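Products > Fudach two-arm robot > Frequently asked questions

Fudach: questions we receive from buyers and renters
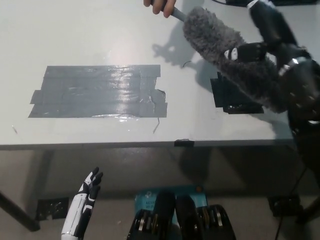 Fudach is sold and rented by Pratum, and most of the questions on this page came from small workshops and schools which wanted to know what the robot can do on an ordinary table. If your question is missing, please write to Tomoyo Uchida at our service desk.

What is in the kit?
The robot with two arms and two hands with fingers, the charger, the head camera and the Trirum teaching software. The table is not included.

Can it work with soft things?
Yes, this is the main reason people choose it. The fingers close until they feel resistance, then hold. Cloths, sponges and fluffy dusters are fine. Very thin paper is still difficult.

Can a person hand a tool to it?
Yes. Offer the tool by the handle end or by the head, and keep hold of it until the fingers have stopped moving. Please practise this at slow speed first. In the hand-over lesson only one hand is used – the other one waits open beside the table.

How many demonstrations does a new task need?
For simple wiping or dusting we suggest 100. A task with two hands can need more.

Does tape on the table disturb it?
Flat tape is no problem. If the tape is shiny, a strong lamp above can confuse the camera, so try to move the lamp or choose a matte colour. Loose tape ends can catch the fingers.

What is the rental price?
The rental is $635 per week, with a minimum of 2 weeks. Delivery is extra outside the city.

Who repairs it?
Daichi Sasaki and his team at our Sugawara workshop. A finger is normally replaced in five working days. Please do not open the forearm yourself, or the warranty will be cancelled.

Can I cancel a booking?
Yes, without a fee until noon on the day before delivery. From November we will also accept changes of date by email.

14 shares | 3 comments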